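Humidity and Wood Furniture: What the October Survey Found

From the Darko member newsletter, July 23, 2020

Solid wood moves with the moisture in the air. Most of that movement is across the grain, and very little is along it. A tabletop made from boards running lengthwise will therefore change in width over a year while its length stays nearly constant. Furniture that allows for this change lasts. Furniture that restrains it tends to split, cup, or pull its joints apart.

Members have asked for a plain account of the survey we began last October, when the heating season started. Comfort Akpalu took the readings and Chukwuemeka Uzor checked the calculations. The survey followed 12 tables in members' homes. Each table was measured across its width at both ends and at the middle, always at the same marks, with a steel rule and a feeler gauge for the gaps between boards. A Farex hygrometer was left in each room.

Relative humidity in the rooms started near 40 percent and fell as the heat came on. In the driest homes it dropped by almost half. The tables in those homes shrank the most, as expected. What we had not planned for was the effect of placement. Seven of the tables stood within a few feet of a heating vent or radiator, and the end closer to the heat consistently lost width before the other end did. A top that dries unevenly is under more stress than one that dries all at once, even if the total loss is the same.

Finish mattered less than many owners believe. A film finish slows the exchange of moisture but does not stop it. Four tables had been finished on the top face only, with the underside left bare. All four cupped. The bare face took up and gave off moisture faster than the finished one, and the boards bent accordingly. The correction is simple enough: apply the same number of coats to both faces. On an old table, do this in a season when the top lies flat, and let it rest on stickers until cured.

Fasteners were the other common fault. A top should be held to its base with clips, buttons, or screws in slotted holes. Screws driven tight through round holes in the apron will hold the top rigid until something gives. On two of the surveyed tables the owners had added such screws themselves to cure a wobble. Both tops now have a crack running in from one end. The wobble in each case came from a loose leg joint and could have been fixed there. 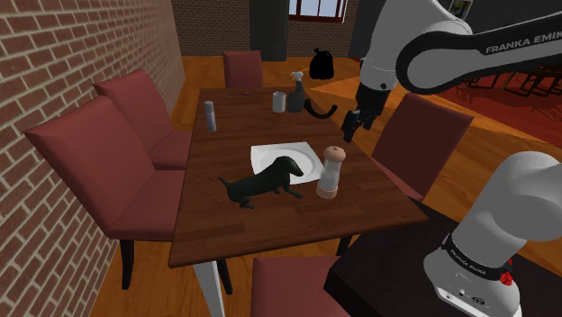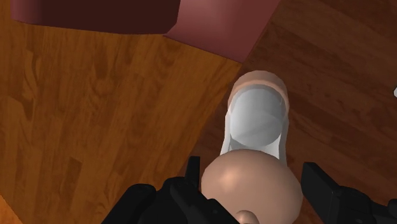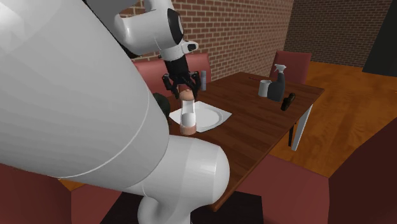

Owners also ask about filling seasonal gaps. We advise against it. Filler placed in winter is squeezed when the boards swell in summer, and it either crumbles or crushes the edges beside it. Wait a full year before deciding that a gap is permanent. If it has the same width in humid weather as in dry weather, the glue line has failed and the joint should be opened, cleaned, and glued again.

A room humidifier helps if it is run steadily. Short bursts do little for thick stock, which takes weeks to respond. Keep the setting moderate, and lower it if water collects on the windows.

The full table of readings is in the Plorano reading room, in the binder marked Clereck. Measurements for the second year start in October. Members who want a table included should send its width, the wood species if known, and the distance to the nearest heat source.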